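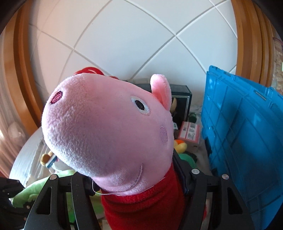 ## Closet pile, part two

The pig stays. I want that written down before anything else, since I've been asked twice this week. She's a big pink plush pig in red fleece and she takes up more shelf than she deserves. There's a loose white thread under her chin that I keep meaning to snip.

Most of Wednesday evening went to the pile from the hall closet. When we moved out of the apartment on Gravell I packed the last of it in a hurry, and the closet here got whatever was left over. Toys, bottles, paper goods, a case I hadn't opened since the move. I pulled it all out at once, which I would not do again after dinner.

My rule was four groups: keep, kitchen, Vira, out. Vira Ivanyshyn is taking a carload to her sister's in Montoya at the end of June, and she said stuffed animals are fine if they're clean. I set three aside for her. The gray and white one is still undecided. It's very fluffy and I don't know how it would come through the washer.

The blue tub is the part I got wrong. I figured everything I was keeping would go in it, and it won't. The pig alone uses up most of the room if you want the lid to close.

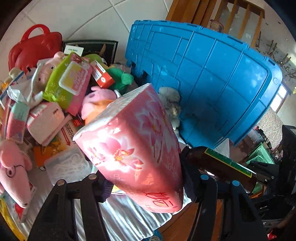
So the tub is for soft things only, and the pig goes on the shelf. Anything in a wrapper goes to the hall cabinet, lower shelf, where I can reach it. Bottles go to the kitchen, standing up. I wiped down the red case and put it by the door because Brijesh Mathur said he could use one with a handle. If he doesn't come for it by the weekend it goes out with the rest.

I spent 231 dollars on storage last year and I'm not buying any more. If something doesn't fit in what I have, it leaves.

Still to do:

- snip the thread on the pig
- read the tag on the gray and white one
- call Vira about the date
- find the other lid

The closet floor needs a vacuum too, but that can wait for part three.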